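Prolero Demonstration Day: Pre-Opening Safety Checklist
Site: Vullano house, upstairs bedroom station
Inspection date: Monday, March 25, 2019
Equipment: hand-held grippers, 2 units
Task shown: garment folding on a bed

1. Access and floor
Walkway to bed clear of cables: OK
Visitor line taped at foot of bed: OK
Comment: Tape had lifted near the door. Replaced before sign-off.
Room limit posted: FAIL
Comment: Sign still shows the January figure. New sign to be printed at Lysenko.

2. Hand-held units
Pivot caps seated, both sides: OK
Fingertip pads bonded, no lifting at corners: OK
Jaws open and close without sticking: OK
Comment: Unit 2 is stiff for the first few strokes. Acceptable for the demonstration; service at 4,000 cycles as scheduled.
Finger guard card given to each operator: OK
Pinch points between linkage bars explained to visitors: PENDING
Comment: Add to the spoken introduction. Children will reach for the linkage before they reach for the fingertips.

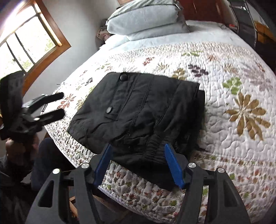

3. Garments and bedding
Pockets emptied: OK
No pins, tags or loose wire: OK
Snaps and elastic checked for snagging: OK
Comment: Snaps can catch on a pad edge. If one catches, open the jaws fully and lift straight off — do not pull sideways.
Quilt free of loose threads in work area: OK

4. Operators
Sleeves close at the wrist, no rings: OK
Seated position comfortable for a full session: OK with comment
Comment: Sessions may run up to 43 minutes. Change operators at the halfway mark.
Visitors handle units only with an operator beside them: OK

5. Emergency
First aid kit in hallway: OK
Exit route walked with Jallel staff: OK

Result: conditional pass. The two open items, room limit sign and pinch point briefing, must be closed before visitors are let upstairs.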